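Ticket 271 – Garside saucepan, lid knob loose and lid not sitting level
Status: closed
Opened: 29 June 2020
Category: Kitchen equipment, pans and lids
Site: Skelo, ground floor kitchen

Reported problem

The glass lid for one of the Garside saucepans rattles when the pan is simmering. It rocks if you press on one side of the rim, and steam comes out on that side only. The knob also turns in the hand when the lid is lifted. The pan itself seems fine and is in use most days. Please advise whether to order a new lid or a new pan.

First reply

Please don't order anything yet. A loose knob and a rocking lid are often two separate faults and both can usually be put right. Before we go further, can you check the following and write back:

Does the screw under the knob turn freely, or is it tight with the knob still spinning?
Is there a washer between the screw head and the glass?
Does the lid rock on the other saucepan of the same size?
Are there any chips or cracks around the hole in the glass?

If there is a crack of any size, stop using the lid and put it aside.

Reply from site

Screw turns freely by hand. There is a washer but it has gone hard and has split on one side. No chips or cracks that we can find, checked under the lamp and by running a cloth round the hole. The lid doesn't rock on the other saucepan, so it looks as though the pan is to blame for that part.

Second reply

Thanks. The washer is a standard part, Kurkolel number 57, and there are some in the spares drawer at the Vurnetti store. It fits all the glass lids we have. Take the old one off completely and clean round the hole with washing-up liquid before the new one goes on, as grease makes the knob slip again. Tighten with a hand screwdriver until the knob stops turning, then stop. Do not use the electric one on glass.

For the pan, put it upside down on a flat worktop and see if light shows under the rim. Also look for dried food on the inside of the rim, where the lid rests. 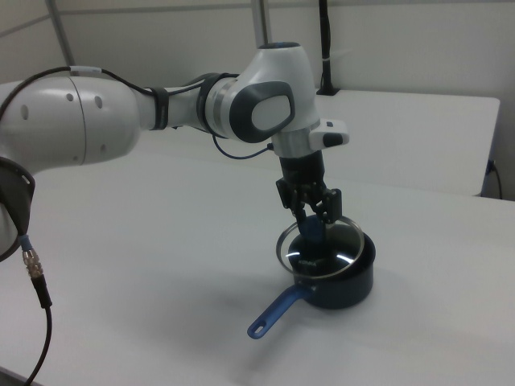

When you try the lid again after that, lower it at a slight angle so that one side meets the rim first, then let the other side down. If it catches, you will feel it where the high spot is. Turn the lid a quarter and try again. If it catches at the same place on the pan each time, it is the pan. If the catch moves round with the lid, it is the metal rim on the glass.

Reply from site

New washer fitted, knob is firm. Light shows under the pan rim on one side, next to the handle. There was also a hard brown line of burnt starch inside the rim at the same place. Soaked it for 40 minutes in hot water and soda crystals and most of it came off with a wooden spatula. The lid catches at the same place on the pan every time, but much less than it did.

Third reply

Soak it once more overnight and try again. The gap you can see means the rim has had a knock at some point, but if the lid sits without rattling at a low simmer it can stay in use. Please don't try to bend the rim back with pliers – it marks the metal and the lid will be worse afterwards.

Reply from site

Soaked overnight. Lid sits down all the way round apart from a very small gap by the handle. Simmered a pan of water for half an hour with no rattle. Happy to keep it.

Closing note

Washer replaced, rim cleaned, no new parts ordered beyond the one washer. Stock of part 57 to be topped up at the Vurnetti store. The other glass lids are to have their washers looked at in October with the rest of the kitchen checks. If the rattle comes back, reopen this ticket and don't start a new one. See also ticket 67, same fault on the milk pan.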